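About Matei Sewing School

Matei started in January with 15 students, two borrowed cutting tables and a kettle that took forever to boil. Paula Stanciu had been altering wedding dresses at home in Ollport for years, and her neighbors kept asking if she could show them how to put in a zipper. She said yes to one, then to all of them, and pretty soon the dining room was full!

We have a proper home now, up the stairs at the old Fumton mill, and we teach sewing to anyone who wants to learn it. Some people come in never having threaded a needle. Others have sewn since they were kids and want to get serious about fitting (pants, mostly - everyone wants help with pants). You don't need to own a machine. You don't need to bring fabric to your first class either, just a project idea if you have one.
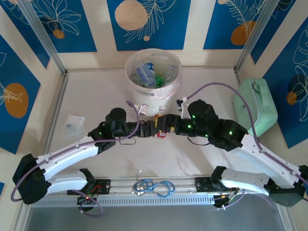
Two arms over the white work surface, with the round bin behind.

What we teach

The beginner course is where most people start, and we love teaching it. You make a tote bag, then a pillow cover with a zipper, then a simple skirt or pajama pants cut to your own measurements. There is a lot of pressing involved. Paula is a bit of a fanatic about pressing and will hand you the iron before you've even finished asking whether you need it.

After that you can go on to shirts, linings, or pattern drafting. The drafting course is taught by our other Paula, Paula Sima, who cut patterns for a workwear maker called Irno before she joined us. She works with brown paper, a long ruler and a very soft pencil, and she can look at a wrinkle under an armhole and tell you which seam to let out. Students call them Paula S. and Paula S., so you will need to learn their faces.
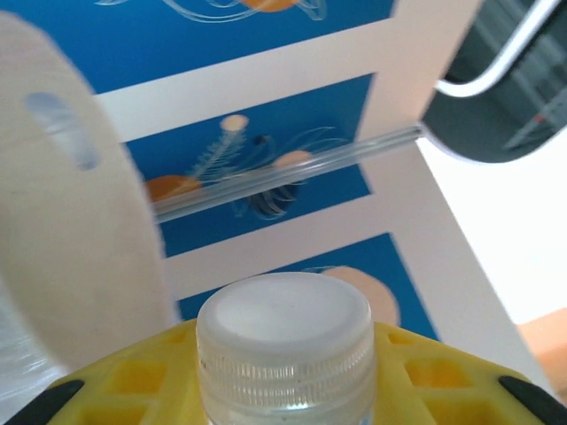

We also run mending evenings, and those are open to everyone, enrolled or not. Bring the coat with the torn lining, the jeans that gave out at the knee, the sweater the moths got to. We'll sit down with you and work out a repair you can do yourself, visible or hidden, whichever you like better. Darning wool is in the tall cabinet and you're welcome to it.

Our pattern library

This is the part we get most excited about! We have 2,000 paper patterns, nearly all of them donated, going back to housedresses and boys' suits that came to us in shoeboxes from attics all over Ollport. Students can trace any of them for free. Please trace and don't cut - many are the only copy we have, and the tissue is thin. If a piece is missing, write it on the envelope so the next person knows before they buy fabric.

Classes and prices

Courses run for six weeks, in the morning or the evening. The beginner course costs 60 dollars, and that covers thread, needles, pattern paper and use of the machines. Fabric is extra after the first project. If the price is a problem, talk to either Paula and we'll sort something out with you.

The stairs are steep, so call ahead if they're hard for you and we'll set up a machine in the ground floor room. Street parking is free after six, and the side door on the river side is the one that opens.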